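Desk Things, Part 4: Pen Cases

Welcome back to the gallery! After the staplers (thank you for all those emails, and yes, Harish Awasthi, yours really is a beauty) I couldn't wait to get to pen cases. I've loved them since grade school, when the whole row would snap theirs open at the same time and the teacher would sigh at us.

My rule for this series is simple. It has to be a case that lives on a table and gets opened every day, so no zip pouches, sorry! Those get their own page in November, and Evie Bramwell has already promised me her corduroy one.

I have a real soft spot for the hard, hinged kind. You flip up the lid and everything is laid out in front of you, and even one lonely pen looks like it matters. 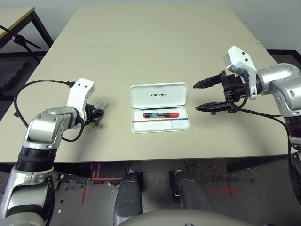 White plastic case with UNITREE on the lid, one red marker with a black cap inside. Love the little red and blue strip along the front!

Two compartments is my favorite layout, one wide and one small. I'd put pens and a short ruler in the wide side, then an eraser and spare leads in the small one (paper clips too, if you can stand the rattling). Umesh Khurana swears by a single long tray, and we've been arguing over it since the pencil sharpener page.

Got a hard case you're fond of? Send it in with the lid open, please, and tell me what you keep in the small compartment. Tetsuya Ebihara's tin ones are coming up next!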